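The Marmalade Swap Is Back, and So Are the Labels
Please read the part about the labels
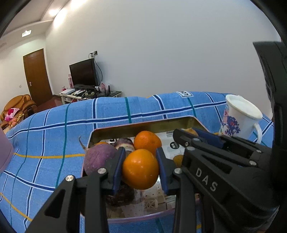

By Mahsa Babaei
November 29, 2019
Filed under: Food, Neighbors

The Batudgate marmalade swap returns this winter, after a year in which 87 jars came through the door of the Tabrizi bakery and a good many were marked only "orange." One was marked "not orange." I took that one home and still couldn't tell you.

The rules are simple and widely ignored. Bring up to four jars, sealed, with your name, the fruit and the month you made it. Take home as many as you brought. If you made yours in July from supermarket fruit, that's between you and your conscience, but write July.

A word on set. Last year's entries ran from something you could drink through a straw to a jar that bent Mr. Tabrizi's second-best spoon. If yours won't set, put a saucer in the freezer, drop a little of the hot stuff on it and push it with a finger. If it wrinkles, stop boiling. If it doesn't, keep going for a few minutes and try again. Calling it "syrup" is also allowed, and several of you have made a career of it.

I'm often asked about my grandmother's recipe, which wants thin peel, a night's soak and over 220 strokes of the spoon. She did not say why and it was not a house where you asked. I have tried it with fewer and she somehow found out.

The whiskey table will be back by the window. Last year's was popular well before noon, so this time the jars stay shut until everyone has put their coats down and said hello to somebody.

Empty jars can go in the crate by the bakery's side door. Wash them first. You know who you are, and so does Mr. Tabrizi.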